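**Jasto walk-round, hand and arm cell plus mobile route. Fri 31 December.**
Inspector: Roswitha Mösli. Building all but empty, which is how I like it.

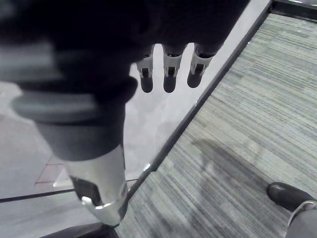
*Wrist view at the floor strip, hard floor to carpet. Gripper pointing down, one black shoe on the carpet.*

Marks used: OK, FIX (before next run), WATCH (look again in February), N/A (I checked, it really is).

## 1. Floor and route

- [x] **Hard floor free of trip hazards.** OK. Swept since my last visit, and I was so surprised I wrote it down twice.
- [ ] **Floor markings match the current layout drawing.** FIX. There's a faint reddish-brown line on the hard floor and a small white triangle, either a mark or a loose bit of something, near it. Neither is on the drawing. If they mean something, draw them in. If they don't, clean them off. Old floor marks breed.
- [x] **Transition strip flat and fastened, full length.** OK. Pressed it down with my heel every step of the way. No lift, no rattle.
- [ ] **Seam in hard floor level.** WATCH. Fine under a fingernail today. Hollenstein's people say it has always been like that, a phrase I have heard about a number of things that later had to be replaced.
- [ ] **Carpet tight, no ripples on the route.** WATCH. Tight enough. Striped carpet is hard to judge by eye, so use the straightedge. It hangs behind the door in the Muvura office, under the coats.

## 2. Gripper and fingers

- [x] **Fingertip pads whole, no cuts or lifting edges.** OK.
- [ ] **Housing screws marked with witness paint.** FIX. All but 2. Somebody ran out of paint or patience.
- [x] **Metal finger segments free of burrs.** OK. Wiped each with a cotton cloth, no snags. Please stop using your thumb for this.
- [x] **Pinch points listed in the cell folder.** OK, list is current. It's also filed under "Plustent misc," where no living person would look for it. Move it to the front pocket.
- [x] **Grip holds test block on power loss.** OK. Block stayed put for 64 seconds, then I got bored.

## 3. People near the arm

- [ ] **Standing distance agreed before motion is enabled.** FIX. The rule in the folder says "a sensible distance." Mine and yours are different, and the arm has no opinion. Write a number, tape it on the floor, and use the carpet side for the person with the pendant.
- [x] **Closed shoes for everyone in the cell.** OK. No sandals today. The rule applies in summer too, and to visitors, and to the visitor's boss.
- [ ] **Laces tucked, pant legs clear of the floor.** WATCH. Hard to enforce without sounding like somebody's mother. Enforce it anyway.
- [x] **One person enables, same person stops.** OK. Asked three people separately and got the same answer.
- [ ] **Nobody reaches under a raised gripper to pick things up.** FIX. The answer I got was "only when it's paused." Paused is a state of mind. Lock it off or leave the thing on the floor.

## 4. Stops and speeds

- [x] **E-stop on pendant.** OK.
- [x] **E-stop on wall post.** OK, now that the calendar is no longer hanging on it.
- [ ] **Manual mode speed limit set and locked.** FIX. Set, yes. Locked, with the password on a sticky note beside the screen. Change it, and eat the note.
- [x] **Restart needs a separate action after a stop.** OK.

## 5. Paperwork

- [x] **Risk assessment signed.** OK. Form 788, all 54 lines filled in, several of them with words.
- [ ] **Near misses logged.** FIX. The log is blank. I don't believe it and neither do you.
- [x] **Spare key to lockout box signed for.** OK.

## Result

Run allowed once every FIX has initials next to it. Mine don't count. WATCH items come round again in February, so leave the straightedge where I can find it.

R. Mösli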